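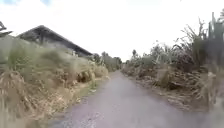
4.2 Does path width predict use?

The claim that wider paths draw more walkers has been repeated so often in the planning literature that few authors still bother to support it. We are not convinced. Most of the studies behind it compare city-center routes with rural ones and then credit the difference to width, when distance to housing would do just as well. The Sonstead route is a useful check. On its northern stretch the asphalt is wide enough for a single lane only, and its edges run out into dirt and plant debris with no curb to hold them, yet the counter there logged 1,646 passes in February. The Arruda connector, rebuilt to twice the width two years earlier and much closer to a bus stop, logged fewer. One month of counts settles very little, and a counter can't tell one person walking out and back from two people walking once. Still, a theory that needs width to matter a great deal should have something to say about these two paths, and so far it doesn't.

The survey answers are harder to read. Of the 300 people who returned the Skistero questionnaire, a majority agreed that "a wider path would make me walk more." We put little weight on this. The question names the improvement and the benefit in the same breath, and it costs nothing to agree. When the same people were asked, several pages later, what had stopped them from walking in the past month, they wrote about weather, work hours and sore knees. Width hardly came up. The Busik report quotes the first result and leaves out the second, a choice we find hard to defend.

A weaker version of the claim may survive. It is possible that people accept a narrow path as long as they can see who is coming, and that what earlier authors measured as width was partly a measure of sight lines. Bends and tall roadside plants would then matter more than the surface itself (Figure 2). We looked at this along a 400-meter section and found the idea plausible but untested. Plants grow and get cut back, and a rating made in one season may be wrong by the next – a problem that the standard audit form, with its single box for "visibility," simply ignores.
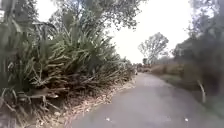

Figure 2. Bend to the right on a paved path, with flax-like plants along the left side and a grassy verge and trees on the right.

Two raters scored the section separately and disagreed most often at places of this kind. One treated any bend as a loss of visibility; the other marked down only those where plants hid the far side. The form allows both readings. Until it is rewritten, we see no good reason to pool visibility scores across sites, and we have left them out of the model in Section 5.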